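**Is the open day at the Jastov hall worth a Friday off work?**

Posted by Jayson Tagle

My brother-in-law wants me to go with him to the robot open day at Jastov in April. It's 12 pounds each and you have to book a slot. The leaflet says visitors will see "household tasks carried out live", which could mean anything. I went to a motor show once where the "live demonstration" was a man opening and closing a boot.

I'm not against the whole idea. My mum has bad hands and if there was really a machine that could deal with her washing I'd want to know. But I don't want to lose a day's holiday to watch a film on a big screen and be handed a pen. Has anyone been to one of these? Do the things do any work, or do they just wave? Also is there parking, because the leaflet shows a bus and nothing else.

---

**Maribeth Sarmiento**

Went last year. Really good, kids loved it. Parking is round the back but it fills up. Bring sandwiches, the cafe is dear.

---

**Reynaldo Talavera**

I went to the last one and I'd call it half worth it, so take this as coming from someone who was hard to please before he got through the door.

The morning is talks. You can skip them. A chap from Kakakhel spoke for most of an hour and the word "soon" did a lot of lifting. When someone at the back asked what soon meant, he said it depended on partners. I wrote that down and then had a coffee.

The part you want is the afternoon, in the smaller room past the toilets, where Carus had a machine with proper hands handling cloth. Ask to stand near the front. They let in 18 people at a time and if you end up behind anyone tall you'll see a shoulder and hear some clapping.

What I'd look at is the hands, and what they do when the cloth doesn't behave. Cloth is a decent test, I'll give them that. A box is the same shape every time you go to pick it up and a bit of fabric isn't. On my visit it took 2 tries to get hold of a corner, and the young woman running it talked over the first one as if it hadn't happened. I asked her how many goes it usually needs. She said it varied. I asked whether it would manage a fitted sheet and she laughed, which I took as my answer.

Up close the hand is a strange mixture. The thumb is a great thick ribbed thing, dark grey and rubbery to look at, and then the fingers beside it are thin, with pale links and rounded grey tips. There's bare metal showing in a joint near the thumb, and I did wonder how that would get on with fluff and loose threads after a few months in a real house.

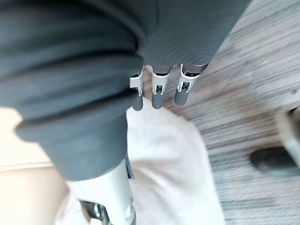 I put the fluff point to them and was told the parts were "serviceable". By whom, and for how much, they couldn't say. Nor would they talk about price, though the man next to me had heard 200 a month on some sort of lease. I've no idea where he got that, so don't repeat it to your brother-in-law.

For your mum, I'd say no, not yet. What I saw was one task, in a room they had set up themselves, with staff standing by. Go if you're curious. Don't go thinking you'll come home having sorted out the washing.

The Pornov stand by the entrance is only leaflets – walk past it.

Parking: Maribeth is right that it's round the back, but the gate was shut when I got there and I had to go and find someone.

---

**Divina Buenaventura**

Agree with most of Reynaldo's post, though I thought the talks were better than he makes out. There was one on grip and pressure that explained why picking up a sock is harder than it sounds. No slides, thank goodness.

Jayson, if it's for your mum, write your questions down beforehand and ask them in the small room. The people at the front desk only know the timetable. I'd ask who is controlling the thing while you watch, whether it's running by itself or somebody is guiding it. I got a straight answer when I asked one of the engineers, and a different one from the desk.

Book the early afternoon slot. By four o'clock they were packing up.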